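Ticket: Lutdale precinct results page shows wrong turnout
Status: Solved
Product: Mesard election tracker

Opened, 9:40 pm
Love this tool, we use it for every local race! Tonight the Lutdale council page shows 1,332 ballots counted for the north ward, but the county clerk's sheet says 2,000. The mayor's race on the same page is fine. I've reloaded, cleared the cache and tried a second browser, same number each time.

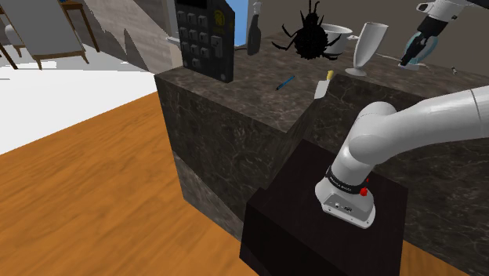 Update, 10:05 pm
Got a bit further, and this is fun to chase! The Daza feed has two files for the north ward, one for election day votes and one for mail ballots. The mail file is there and it opens, but the page never adds it in. I set the refresh to 30 seconds and watched the log. Each pass reads the first file and stops, no error at all. Same thing with the runoff test data from February, where 700 mail ballots go missing.

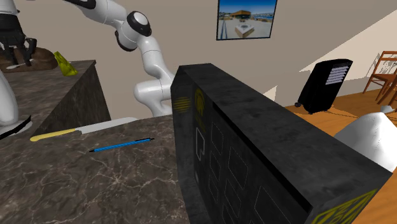
Cliluretti support replied that the ward name in the mail file has an extra space at the end, so the tracker treats it as a separate ward and hides it. Turn on "Trim place names" under Feed Settings, then run a full import.

Update, 10:50 pm
Yes!! Trimmed, imported, and the north ward now matches the clerk's sheet. The February data adds up too. Could the log print a line when it hides a ward? That would be a huge help before the school board vote. Thanks so much for the fast answer, closing this one.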